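Two grippers, one table: speaker notes
Hanna Panasiuk, 12 October 2025
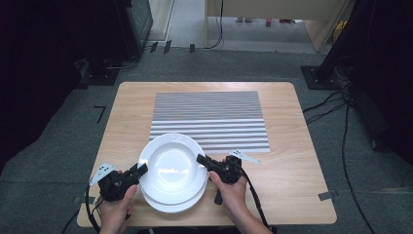 OK so before I get going, quick show of hands – who has held one of these things for longer than ten minutes? (Wait. If it's most of the room, skip the next bit and go to the jaws.)

For everybody else. What we've been doing since April is collecting demonstrations with hand-held grippers, one in each hand, and my job was to compare two sets of jaws on them. Same handles, same marker plates on top, same operators. I swap the jaws and I write down what goes wrong. That's the whole study, and I had a great time with it.

The two sets. First is the Gimarier, which is what we started on, and which Lanying Xiao had already used for a lot of cloth folding before I showed up. Second is the Trernari, shorter in the finger and a bit stiffer at the tip. If anyone asks about price, I don't have it with me, email me.

Dishes! I picked dishes as the main task and I'd do it again. Cloth forgives you. Blocks forgive you. A glossy rim on top of another plate does not forgive you at all, you come in two degrees off and the top one just skates away from you. The job is: lift the top dish off the stack with both hands, set it down, put it back. Sounds like nothing. Let them laugh here if they want to.

Three operators – me, Meifang Qin and Antigoni Sfakianakis. We each did 19 lifts per jaw set. Yes, 19, we planned for more and ran out of afternoon. Please don't let me pretend this is a big sample, it's a bench comparison and I'm fine with that.

What I saw with the Gimarier: nice and soft on the close, very easy to learn, but the tips flex outward when you pull up. So you find yourself squeezing harder and harder and your hand gets tired, and then your wrist starts to roll. Meifang noticed that before I did. When the wrist rolls the marker plate rolls with it, and the tracking gets ugly for a moment. I have the plots in the backup slides, only show them if there's time.

With the Trernari the first few tries were worse for all of us. I mean really clumsy. You have to get the jaw to the rim pretty square or it pushes the dish sideways. But once you're on, you're on, and my hands felt much better at the end. Antigoni disagrees with me, she'd still take the Gimarier for anything long. She's in the second row, so ask her, she has opinions.

Side note on cables (keep this short, I always go on too long). Both grippers are wired, and where the cable leaves your hand matters way more than I expected. If it hangs to the outside it tugs on you just a little, and you correct without noticing. Qianru Yu went through the recordings and could pick out the runs where I'd let a cable get under my forearm. Embarrassing! So now I check both sides before every run and so should you.

Other stuff I'd change. Tape down the table position on day one – we did it later and I had to throw out almost 2 hours of recordings. Put a mat down under the dishes. Do the jaw swap between operators and not in the middle of somebody's set, it wrecks their rhythm.

Where I've landed: Trernari for rims and anything slippery, Gimarier for cloth and for teaching new people. We haven't tried either on cups yet, Lanying wants to do that next and she's asked for a second pair of handles.

Questions. If they ask about the arm side, send them to Qianru, I only did the hand-held part.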